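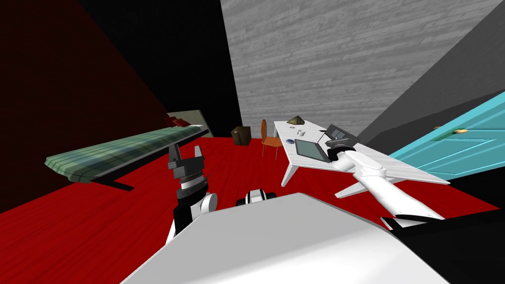
Sim view from the head camera, right gripper over the near corner of the table.

Right arm plan rejected near table corner, left arm fine

Asked by Felista Sang, 14 Mar 2018

I am running the two-arm model in Clinon with the stock Zelance planner. Left arm goals all solve. For the right arm, any goal over the near corner of the white table fails with "start state in collision", even when the viewer shows clearance. Out of 94 requests, 58 failed. Raising the planning time to 700 ms made no difference. The table is a single box in the planning world, and the tablet and cup are not in it at all. Is this a planner fault or a scene fault?

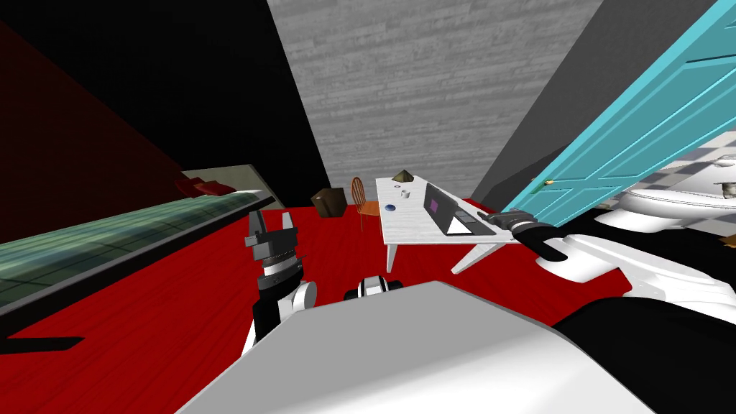

2 answers

Naomi Swai

Scene fault. The start state is checked before any search begins, so planning time does not come into it. Two things to look at:

1. Padding. The default is set per link and added to the mesh, and the viewer draws the mesh without it. Turn on the padded shapes and compare.

2. The table box. If you built it from the bounding box of the whole table, it includes the splayed legs and all the air under the top. Replace it with a thin slab for the top and four cylinders for the legs.

Print the contact pairs for one failed request. If it lists the forearm against the table, it is the box. If it lists the hand, try the padding first. Add the laptop as its own object before you go any further, or you will get plans that pass straight through it.

Also check the door. If it can move, its pose in the planning world has to be updated from the joint value. A fixed copy will go stale.

carnamthorpe_lab

Had the same on an older build. I set the iteration limit to 400 and it stopped. Didn't look into why.

Comment from Naomi Swai: the iteration limit is not read until after the start check. Something else must have changed.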